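Print this page | E-mail this page

The Inventory of the Ondine House

Notice to the Heirs

The contents of the laundry room at Ondine House shall be entered in the register before the property passes to the Stockdale estate. Each article shall be laid flat, examined and assigned a number. Articles not claimed by August shall be forwarded to Umen for storage.

Item 501

One garment, dusty pink, ruffled, with a gathered bodice and a smooth, darker waistband. Two tiers below. The late owner's letters mention a pink dress worn once, to the Rorosetti ball, and returned to its drawer before midnight. The registrar is not permitted to draw conclusions from letters. The article was entered as "dress, one."

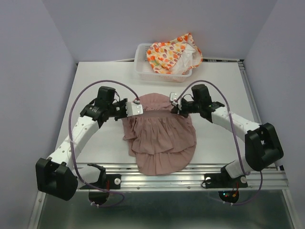 Item 502

One printed cloth, cream, with leaf or fruit shapes in orange, red, yellow and mauve. Found with a white plastic basket. No letter refers to it. The heirs have submitted 2 claims, both in the same handwriting.

Decision of the Registrar

The claims to the cloth are denied. The dress is withdrawn from the register and shall go back to its drawer, which is to remain closed. The key was surrendered at 3 in the afternoon.

Print this page | E-mail this page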